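Workshop Tips: Handling Thin Cards With a Gripper

Flat, thin things are harder for a robot hand than boxes or cups. We spent most of April on cards at the Iddale bench, and these tips come out of that work. 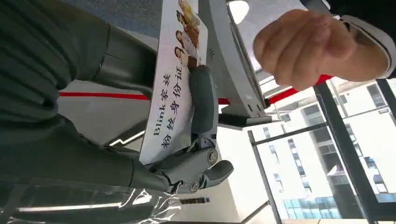
The main result first. Over 3742 grasps, holding a card by its edge with a long finger pad laid along the face dropped far fewer cards than pinching a corner. Corner pinches let the card swing, and the swing got worse when a person took hold of the other end.

Lay the pad parallel to the long edge of the card. If it sits at an angle, the card turns as the grip closes.

Close slowly for the last bit of travel. Most of our bent cards came from closing at full speed.

Glossy cards need a clean pad. Wipe it with a damp cloth and let it dry before the next run. Don't use hand lotion before you load cards. We lost 495 grasps from the count to greasy cards and had to repeat them.

To pick a card up off a table, slide it past the edge first and take it from there. A sheet of felt under the card also works, as the fingertip can press down a little and get beneath it.

If the wrist is bagged in plastic film, tape the loose folds back. Film that slips between pad and card feels like a good grip to the controller, and the card slides out when the arm moves.

For handovers, let go on a steady pull. Leopoldo Becerra tried releasing on first touch and the card fell whenever someone only brushed it. Waiting for a short, even pull fixed most of that.

Change pads at 2000 grasps. Ours still looked fine then, but slips had started going up after nearly 600 on the rougher card stock, so check earlier if that's what you use.

Write down the card stock with every run. We skipped this in the first batch, the one we called Clulach, and couldn't compare it with anything later.

Store test cards flat under a book. A curled card will spoil a whole afternoon of numbers.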